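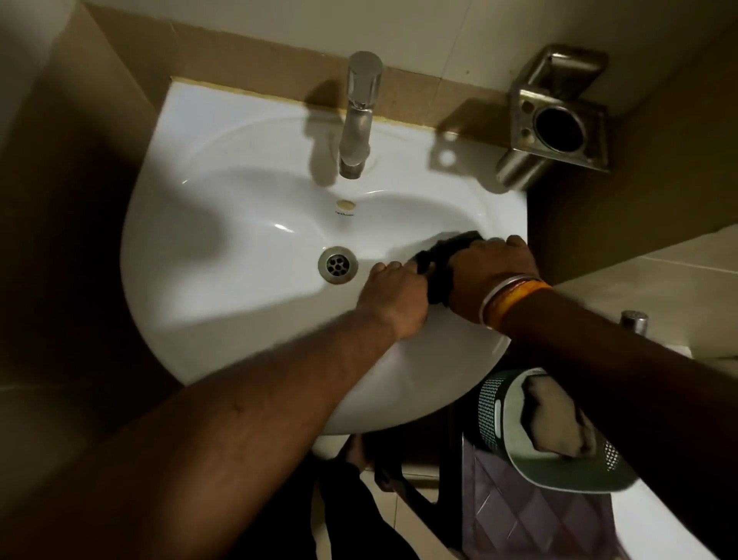

Washbasin cleaning, inner right wall of the bowl, cloth method.

Progress report: Washroom Cleaning and Fixture Upkeep, Maksymiv building
Reporting period: March
Prepared by: Svyatoslav Tkachuk, site services
Submitted to: Skeson property fund

1. Status

Work is on schedule in the north wing and one week behind in the south wing. The delay comes from a closed riser on the second floor, which left four washrooms without water from Monday to the end of that week. Those rooms have been moved to the next period. No change to the end date is requested.

The team completed 913 basin cleanings out of 2351 planned for the full term. Mirrors, floors and toilets are logged separately and are not part of this figure.

2. Method

The basin routine agreed at the start of the term remains in use. The faucet body and lever are wiped first, then the rear deck, the bowl walls, the overflow opening, the drain ring and the front lip. The cloth is folded again between the deck and the bowl. Cleaners are asked to press with both hands on the curved walls, where scale builds up and a light pass leaves a dull band.

Powder cleaners were withdrawn on all glazed surfaces at the start of March. The Bomer liquid is now the only product issued for basins. Dark cloths are kept for basins and light cloths for mirrors – this has ended most of the mixing reported last period.

3. Findings

Drain rings: scale under the outer edge in eleven rooms. Cleared with a soft brush.
Sealant at the wall joint: lifting in three rooms, all in the south wing. Passed to maintenance.
Tumbler holders: two wall plates loose on the first floor. Tightened by the evening team.
Faucets: one lever stiff, cartridge on order from Celleck.

The joint between rear deck and wall still takes more time than planned. The strip is narrow and a folded cloth does not reach the corners. A small brush was tried on the evening shift and will be issued to both shifts.

4. Budget

Supplies were funded at 2000 for the term. Spending to date leaves 300, with one cloth order still to be paid from that amount. The brushes can be covered if the order is held to its present size. A transfer from the floor care line may be needed in the final month – a separate request will follow if so.

5. Next period

Complete the four postponed washrooms.
Recheck the three sealant joints after repair.
Fit the replacement cartridge and close the item.
Send the updated room list to Skeson with the next report.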